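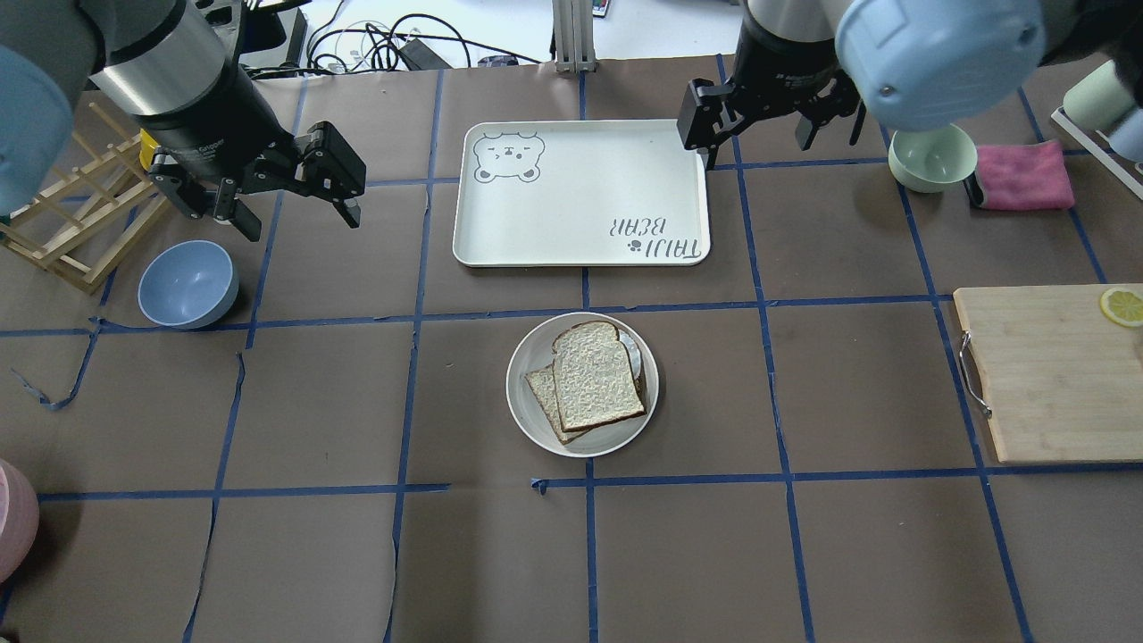
Ita Keane
Director of Communications, Kastville Dental Group

Kastville Dental Group Opens Evening Gum Care Clinic for Adults

KASTVILLE – Kastville Dental Group will open an evening clinic for adults with gum disease this September, adding appointments after 5 p.m. at its main office. The clinic will offer gum exams, deep cleanings and follow-up visits for patients who cannot easily leave work during the day.

The clinic has 13 treatment rooms at its disposal and will begin with 4 dental hygienists and a supervising dentist, Dr. Mairéad Duggan. New and current patients may use the evening service. A referral from another dentist is welcome but is not required.

"Many adults put up with bleeding gums for years before they mention it to anyone," said Dr. Duggan. "They assume they are brushing too hard. Bleeding is often an early sign of gum disease, and the sooner we see a patient, the simpler the treatment tends to be."

Gum disease begins when plaque builds up along and below the gum line. In its early stage, known as gingivitis, the gums may be red, swollen or tender. With regular brushing, cleaning between the teeth and professional care, gingivitis can usually be reversed. If it is left alone, it can damage the bone that holds the teeth in place.

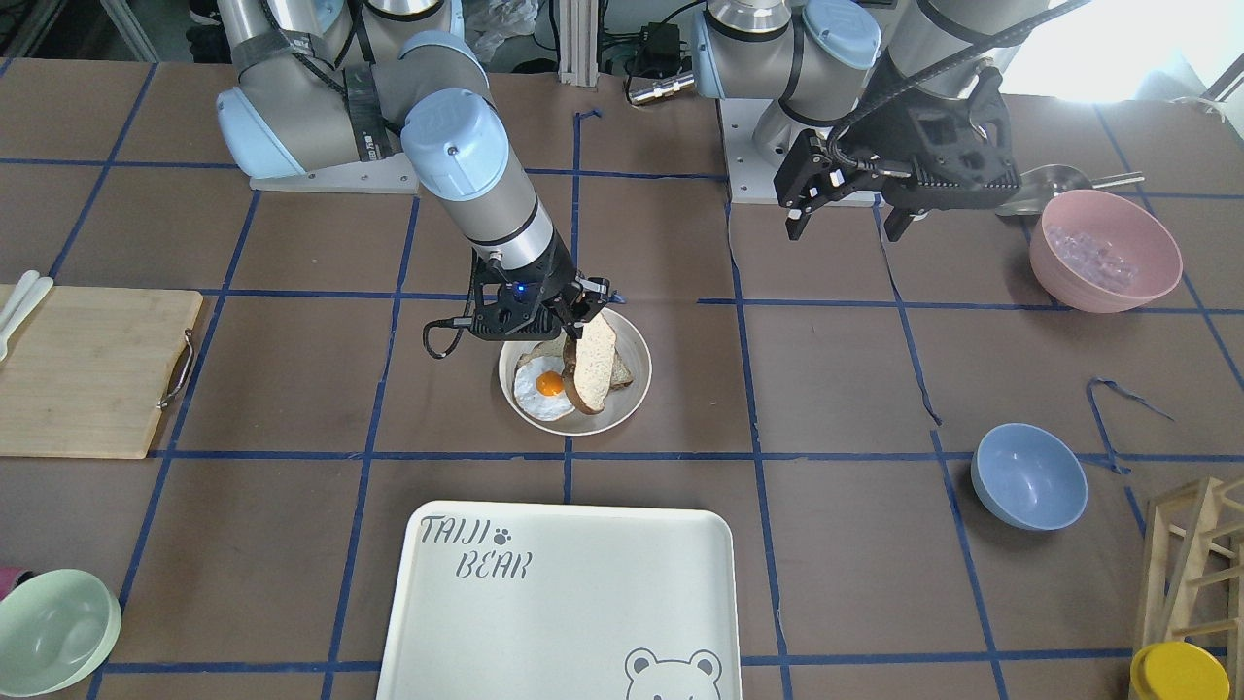
What Patients Can Expect

A first visit lasts one hour. The hygienist will review the patient's health history, including current medicines, tobacco use and any history of diabetes. The depth of the space between each tooth and the gum is then measured, and X-rays are taken if the dentist considers them necessary. Patients receive a written treatment plan with all fees listed before any further work is scheduled.

Those who need a deep cleaning will normally return for two visits, with one side of the mouth treated at each. Numbing gel or a local anesthetic is available. Patients who feel nervous about treatment are encouraged to say so when booking – extra time can be added to the appointment at no charge.
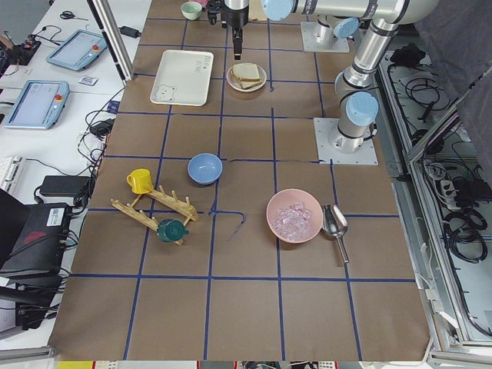

Follow-up visits will be set according to each patient's needs. Most people treated for gum disease are seen more often than twice a year, at least at first, so that their gums can be checked and new buildup removed.

"We asked patients what kept them away, and the answer was usually the clock," said Brendan Brophy, practice manager. "People on day shifts were using vacation time to have their teeth cleaned. The evening schedule was drawn up with them in mind."

The practice expects to provide 400 evening appointments in the clinic's first season. Parking behind the building will remain open until the last patient has left, and the side entrance has step-free access. 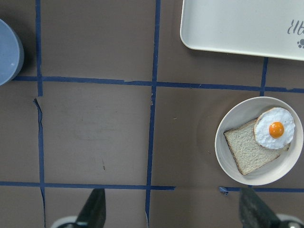 Evening appointments will be charged at the same rates as daytime visits. The front desk can check insurance coverage in advance, and payment plans are available for patients without dental insurance.

Booking is now open by telephone or at the front desk. Patients should bring a list of their medicines and, where possible, recent dental X-rays. Anyone with facial swelling, fever or severe pain should call right away and should not wait for an evening appointment.

About Kastville Dental Group

Kastville Dental Group provides general and preventive dental care to adults and children. Media requests may be directed to Ita Keane through the main office.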